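By Wafula Ogola
Tuesday, May 4, 2021

3.2 Sorting runs with the student arm

I'll be upfront that our class picked parcels mostly for fun (everybody likes parcels!), and the first version of our planner, Rundus, was a mess. It treated every pickup as a fresh problem, so it would happily grab a box by the label and never look back. We spent a good part of August rewriting it so that the barcode side gets chosen first and the grasp second.

We ran 240 pickups with the old planner and 240 with the new one, same arm, same fingers, and I kept the log by hand because the Hella logger kept dropping lines. The new planner was slower on small boxes, which bugged me, but it covered the barcode a lot less often. Figure 5 gives the wrist view at the station.

The station's signs turned out to be more help than our own notes. One asks for the barcode to face up, and that became the only rule we scored against. 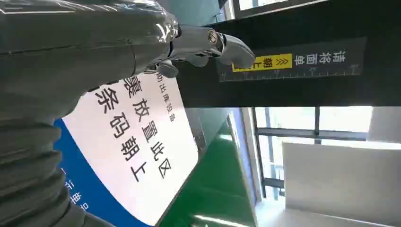 Figure 5. Gripper beside the station signs.

Soft mailers are still a headache. They fold when the fingers close, and Rundus has no idea what a fold is, so I left them out of the totals and put them in their own table. Next term's group wants to try them with the Ikeda fingers.

Comments

grukier_fan: Did you try a slower close on the mailers?

M.T.: Would love to see that hand log, typos and all.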